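Home Projects Year groups Staff Library Contact

We use cookies to remember your settings and to see which pages get read. Accept Manage choices

What we throw away at lunch, and why
A project report by Zuzanna Gajewski

I picked packed lunches because I eat one every day and I'm nosy about everybody else's. My first idea was to do school dinners, but the kitchen already weighs its own leftovers and I didn't want to copy out somebody else's sheet. Packed lunches are a bit of a mystery. They come in a bag, half of it goes in the bin, and the person who made it at seven in the morning never finds out!

So I asked 25 people in my year to keep a lunch diary for 6 weeks. They wrote down what was in the bag, what they ate, what came home again and what got binned. I said they could leave out names of brands if they wanted, and most people did, apart from one boy who wrote a whole review of every yoghurt.

I got 244 diary pages back that I could read. Quite a few more came back that I couldn't, mainly owing to soup.

Sorting it all out

This was the slow bit. I went through the pages in the study room on Tuesday afternoons and put each thing that was left over into a group: bread, fruit, dairy, snacks, drinks and "other". Then I did the wrappers separately, which I hadn't planned, but people kept writing them down so it felt rude to ignore them.
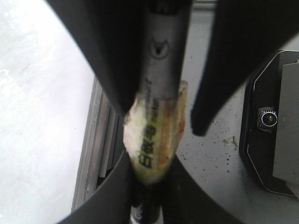
Marker and a crumpled wrapper, study room.

Bread crusts gave me a headache. If you eat the middle of a sandwich and leave the edge, is that a sandwich eaten or a sandwich wasted? I went back and forth and in the end I gave crusts a half mark. My teacher said that was fine as long as I told you I'd done it, so I'm telling you.

I also weighed my own leftovers on the kitchen scales at home for the whole time, so I'd have at least one set of real weights. My total came to 3,141 grams. I was quite shocked – I'd have told anyone who asked that I always finish my lunch. Most of it was apple cores and banana skins, which you can't really eat, but there was a fair bit of pasta in there too.

What I found

Fruit was the thing people left most often. I expected it to be because they don't like fruit, but when I read the comments the same word came up again and again, and it was "bruised". A banana at the bottom of a bag under a maths book doesn't stand much of a chance. People who had their fruit cut up in a tub nearly always ate it.

The second surprise was time. On days when there was a club at lunch, the diaries showed a lot more going in the bin. You get your lunch out, you have a few bites, you look at the clock and off you go. One girl wrote "ate the crisps walking" four days in a row.

Snacks hardly ever got wasted. I don't think anyone will fall over in surprise at that.
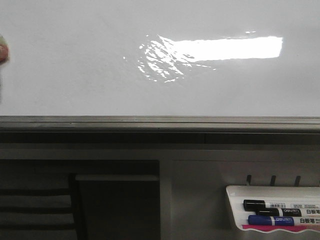
I did try to compare my results with another school. My cousin goes to one over in Ulgate and she got a few of her friends to fill in the same diary for me, but they have a longer lunch break than we do and they're allowed to eat outside, so it wasn't really a fair match. I've kept her pages in the folder anyway. If someone wants to do this project next year it would be a good place to begin, and I'd love to know if the extra time makes a difference.

What I'd change

I'd make the diary page shorter. By the end people were getting fed up and writing "same as yesterday", and I had to go back and check what yesterday was. I'd also ask whether they packed the lunch themselves or a grown-up did it. I only thought of that in March, when it was too late to add it, and I think it might matter more than anything else on the sheet.

At home we've started cutting up the fruit. My brother says his goes brown, but he eats it.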